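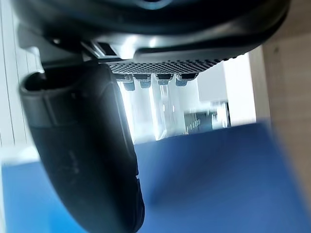 Cold-proofing sourdough: 30 hours or less?
1 min read

kallio_crumb
Mar 30, 2024
Pulled my best loaf ever this morning!! 30 hours in the fridge, ears like a bat, and the tang is wonderful.

stument7
Too long for me. Mine goes slack after a day, and I like a milder loaf anyway.

kallio_crumb
What flour? I use Zakorura bread flour and it holds up great (even on the lazy weekends).

stument7
Landov whole wheat, so that may be it.

ryeandshine
Whole wheat ferments faster. Try 7 hours, and bake straight from the fridge!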